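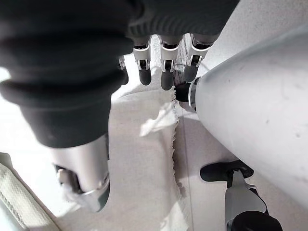
Pitine 254 방송 편성 송출 서버

Pitine 254는 케이블 채널 및 중소 방송사의 편성 송출용 1U 랙 서버입니다. 편성표 불러오기, 클립 재생, 채널 로고 및 자막 삽입, 광고 큐 신호 출력을 한 대에서 처리합니다. 생방송이 예정보다 길어지면 후속 프로그램의 시작 시각을 자동으로 다시 계산하며, 고정 시각으로 지정한 항목은 이동하지 않습니다.

주요 사양
모델명: Pitine 254
제조: Herimora
출력 채널: 4채널(SDI), 채널별 독립 편성
지원 해상도: 1080i, 1080p, 720p
내장 저장 용량: 956시간(1080i, 기본 압축률 기준)
편성표 형식: XML, CSV
광고 큐: SCTE-35, 접점 신호
자막: CEA-708, 한글 완성형 및 유니코드
전원: 이중화, 최대 800W
동기 입력: 블랙버스트, 3레벨 싱크

편성 관리
편성표는 운용 프로그램 Trurkgate에서 작성하거나 외부 편성 시스템에서 가져옵니다. 재방송 블록은 시리즈 단위로 등록할 수 있고, 회차 순서와 방영권 만료일을 함께 검사합니다. 만료된 회차가 편성에 포함되면 해당 행이 적색으로 표시되고 송출 승인이 보류됩니다. 승인 권한은 사용자 계정별로 설정합니다.

시청 등급 고지
등급 표시는 프로그램 시작 시점과 지정 간격마다 자동 삽입됩니다. 위치, 크기, 표시 시간은 채널별로 저장됩니다. 광고 구간에는 적용되지 않습니다.

구성품
본체, 랙 레일, 전원 케이블 2개, 접점 신호 단자대, 설치 설명서. SDI 케이블은 별매입니다.

선택 품목
Grewal 원격 제어 패널(수동 전환 및 긴급 화면 호출용)
Trurkgate 추가 사용자 라이선스
예비 전원 모듈

주문 시 유의사항
펌웨어 4 미만 제품은 Grewal 패널을 인식하지 않습니다. 기존 장비에서 편성 데이터를 이전하려면 주문서에 현재 사용 중인 파일 형식을 기재하십시오. 저장 장치 증설은 출고 전에만 가능합니다.

사양 최종 수정: 2023년 10월 29일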